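Home | Reviews | Live | Columns | Archive

Filed under: Opinion, Live Music

Let the support act play longer

I went to see Herameo in May, on a night when I was tired and would happily have stayed on the couch, and I have been going on about it to anyone who will listen ever since. I don't mean the headline set, though it was lovely and they played nearly everything I wanted. I mean the opening band, Clatico, a quartet with two trumpets and a wheezy old organ, who were given six songs and then hurried off so the stage could be reset.

Six songs! They were only getting warm. The room holds 510 people and I'd guess most of them were still in line for a drink when the first trumpet came in, and by the last number they had all drifted forward with their cups in their hands, looking a bit startled. Then the house lights came up and we stood there for 52 minutes listening to somebody's playlist.

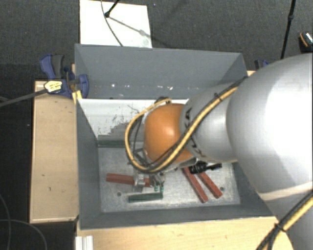
An orange joint and looped cable on a robot arm, over a metal bin.

I know the reasons. Crews need time, headliners have their own gear, and a late finish costs the venue money. I've loaded enough vans in my life to be sympathetic (my back still remembers one winter in particular). But surely we could take fifteen of those minutes and hand them to the people who drove all day to play for gas money.

My favorite record of the last few years is Inthanon's first, and I only know it because they opened for a band I've since forgotten, and were allowed a full hour. I bought it on the way out, still humming. So if you book shows, please be generous with the clock. And if you have a ticket, come early, and bring the friend who always wants dinner first.

Recent columns
Trirngate at the old ballroom: a review
In praise of the second encore
Why I still buy the tour shirt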